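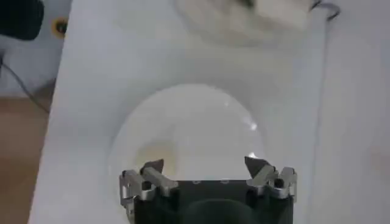
White bowl with a pale yellowish-beige mark on the left side of the interior.

Removing food stains from white glazed tableware

Huệ Phan
Updated 19/07/2021

This page covers pale yellow, beige and light brown marks on the inside of white bowls and deep plates. It applies to glazed porcelain, stoneware and vitrified hotel ware. It does not apply to unglazed pottery, melamine, enamelled steel or anything with gilt or hand-painted decoration over the glaze.

What you need

Washing-up liquid
Bicarbonate of soda
White vinegar or citric acid
A soft sponge, without a scouring side
A lint-free cloth
A washing-up basin deep enough to cover the bowl
A desk lamp or torch

Step 1. Identify the mark

Wash the bowl once in the normal way, rinse it and dry it fully. A wet glaze hides thin residue, so do not judge the result until the surface is dry.

Hold the bowl under the lamp and tilt it until the reflection of the bulb passes across the mark. A clean glaze gives a sharp reflection. If the reflection turns dull or breaks up over the mark, there is a deposit on top of the glaze. If it stays sharp, the colour is under the glaze or in a crack, and steps 2 to 4 will have little effect. Go to step 5.

Draw a clean fingernail across the mark. A deposit that feels waxy or slightly tacky is usually grease or starch. One that feels rough is usually limescale that has taken up colour from tea, soup or sauce.

Step 2. Soak

Fill the basin with water at hand-hot temperature and add a normal dose of washing-up liquid. Put the bowl in on its side so that no air is trapped under the rim. Leave it for 30 minutes.

Do not pour boiling water into a cold bowl. Stoneware in particular can craze if the temperature changes quickly, and crazing lets stains in permanently.

Wipe the inside with the sponge, starting at the rim and working down to the base. Egg, porridge and custard come away at this stage in most cases. Rinse, dry and check again under the lamp.

Step 3. Bicarbonate paste

Mix 3 parts bicarbonate of soda with 1 part water in a cup. The paste should hold its shape on a spoon. If it runs down the wall of the bowl, add more powder.

Spread the paste over the mark and a small margin of clean glaze. Leave it for ten minutes, then rub with a damp sponge in small circles, using light pressure. The pressure should come from two fingertips, not from the whole hand. Rinse in warm water until the surface no longer feels chalky.

The step may be repeated, up to 3 times in total. If the third application makes no visible difference, a fourth will not either.

Curry and turmeric often fade without disappearing. Put the bowl on a sunny windowsill for a day or two after the second application and compare it with an unstained piece from the same set.

Step 4. Acid for limescale

Use this step only for rough deposits. Rinse off all bicarbonate first, or the two will neutralise each other.

Wet a piece of kitchen paper with white vinegar and lay it flat on the mark. Leave it for 15 minutes. Citric acid may be used in place of vinegar, at one level teaspoon to a mug of warm water. Wipe, rinse twice and dry.

Never use vinegar or citric acid together with bleach, or on a bowl that still has bleach on it. The mixture gives off chlorine gas.

Step 5. Stains under the glaze

Fine lines running through the mark indicate crazing. Colour that has entered the body of the bowl cannot be wiped off. The piece can be kept for fruit or dry goods, but it should no longer be used for liquids or hot food.

Grey lines in the base are a different fault. They are metal left behind by spoons and knives, and they respond to a cream cleaner sold for ceramic hobs. Test it on the foot ring first.

Notes on particular ranges

The Flerkero deep plate has a tight curve where the wall meets the base. Residue collects there and a flat sponge passes over it. Fold the sponge in half and use the folded edge.

Hirano bowls made before the change of glaze in April have a semi-matt interior. The reflection test in step 1 is unreliable on these, so go by touch.

Stullcombe catering bowls, stock number 251, can be soaked overnight. I have put the same set through more than 4 overnight soaks with no change to the surface.

Drying and storage

Dry the inside with the lint-free cloth and leave the bowl upright on a rack until the foot ring is dry as well. The foot ring is unglazed on most tableware and holds water for longer than the rest. Stacked damp, it leaves a faint brown ring on the piece underneath. That ring is a surface deposit and can be treated with step 3.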